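Best audiobook narration for true crime on the water?

palominoreader
May 15, 2022
Just finished The Tosdale Run, all 663 minutes, and wow! Smugglers, fog, a crooked harbor master. What's next?
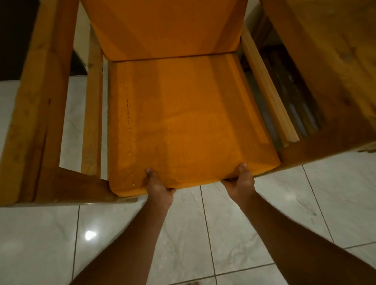

tidebook
Try Cumley Light! The narrator does seven voices and I could tell every one apart. I played the last 50 minutes in a wooden armchair with orange cushions and never once reached for my phone.

inkandsalt
Have to disagree, the voices wore me out. Read it in print, it's only 260 pages and the maps are great.
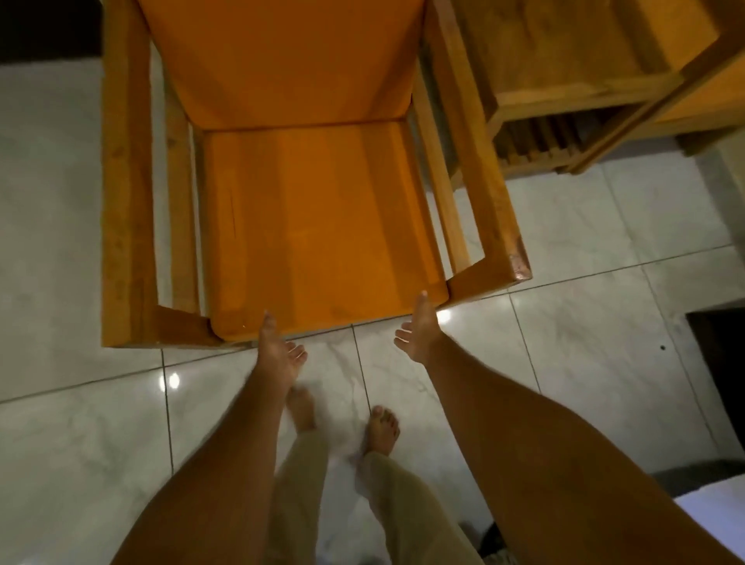

The Pollitz chapters especially, where the Coast Guard boat loses them twice. You need those maps!

palominoreader
Getting both, thanks!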